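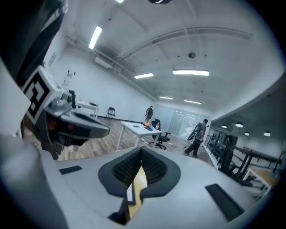
Comecei a ronda pela sala grande do Elano, como sempre, porque é a que me dá mais trabalho e prefiro despachá-la com o café ainda a fazer efeito. Andei de pescoço esticado um bom bocado, que neste espaço o que mais interessa está lá em cima: as luminárias fluorescentes retangulares, o ar condicionado comprido encostado ao teto na parede da esquerda e aquela viga cinzenta em curva que me obriga sempre a mudar o escadote de sítio. A mesa branca tinha uma garrafa transparente numa ponta e mais umas coisinhas espalhadas, e já lá vou, que isso também entra na lista.

**Sala grande, Elano — 1 de janeiro de 2004**
Sim, feriado. Pedi eu, para apanhar o edifício sossegado.

## Teto e iluminação

- [x] **Luminárias fixas e sem folgas.** Empurrei com o cabo da vassoura as que alcancei. Nada mexe.
- [x] **Todas acendem.** Deixei-as ligadas a manhã inteira e não dei por nenhuma a piscar (em outubro havia uma que parecia uma discoteca!).
- [ ] **Difusores limpos.** Os do fundo têm pó. Fica para a próxima limpeza em altura, já avisei a Gülizar Uysal.
- [x] **Viga.** Sem fissuras na pintura, sem nada pendurado. Por favor continuem a não pendurar nada!

## Ar condicionado

- [x] **Suporte na parede.** Firme.
- [ ] **Filtros.** A etiqueta da Grasasik diz que a última troca foi às 1.972 horas e o contador já vai em 2.231. Ainda está dentro do prazo deles, mas eu marcava já, que eles demoram uma eternidade a aparecer.
- [x] **Pingos.** Passei a mão no chão por baixo, tudo seco.

## Mesa e chão

- [x] **Pernas da mesa.** São fininhas e eu desconfio sempre delas, mas abanei com vontade e aguentou. Não se sentem em cima, está bem?
- [ ] **Tampo arrumado.** Garrafas de pé e com a tampa bem fechada, ou então fora da mesa. O resto vai para a gaveta ao fim do dia.
- [x] **Chão.** O padrão de madeira clara disfarça muito bem os riscos, por isso fui de lanterna. Não encontrei réguas levantadas.
- [ ] **Cabos no chão.** Faltam 2 calhas junto à porta. Encomendei à Dumska, o modelo baixo, para ninguém tropeçar.

## Saídas e extintor

- [x] **Porta principal.** Abre toda, sem prender.
- [x] **Passagem livre.** Medi no ponto mais apertado e passa bem uma cadeira de rodas.
- [ ] **Extintor.** Está carregado e com selo, mas a placa por cima caiu outra vez. A fita-cola não serve — quero dois parafusos como deve ser.
- [x] **Planta de emergência.** Legível. Ainda tem o nome antigo da sala, Gündoğdu, e metade das pessoas continua a chamar-lhe assim, portanto nem me chateia.

## Para tratar

Filtros, difusores, calhas e placa do extintor, por esta ordem se não se importam. A Gülizar tem orçamento até 50 euros sem pedir autorização, o que chega para os parafusos e as calhas. Volto cá quando as calhas chegarem e aproveito para ver o armário da entrada, que hoje estava fechado e eu não tinha a chave.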